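### 3.2 Participants and procedure

We recruited 154 adults through the Plokel wellbeing centre and its mailing list. All of them said they had trouble winding down before bed on at least 4 nights a week. People who already had a regular meditation practice were left out, as were those taking prescribed sleep medicine.

Each participant was given one of two evening routines. The first group counted slow breaths on a strand of beads, moving one bead along with each out-breath. The second group did the same breathing with no object in the hand. Both groups used the printed guide written by Kumaresan Ramasamy for the earlier Illau study, with the wording on posture shortened. Sessions were done in bed or sitting on it, with the lights low and the phone out of reach.

Participants filled in the Paner calmness scale before and after each session – a single page, marked in pencil. We received 700 usable pages in October. Pages with more than one blank item were dropped.
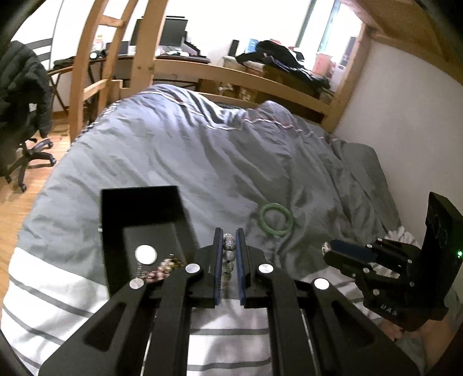

**Figure 2.** Short string of round stone beads, pale grey and white with dark speckles.

Scores were compared within each person first, then between groups. Sessions that began after midnight were analysed separately, as the Lacroix team had done.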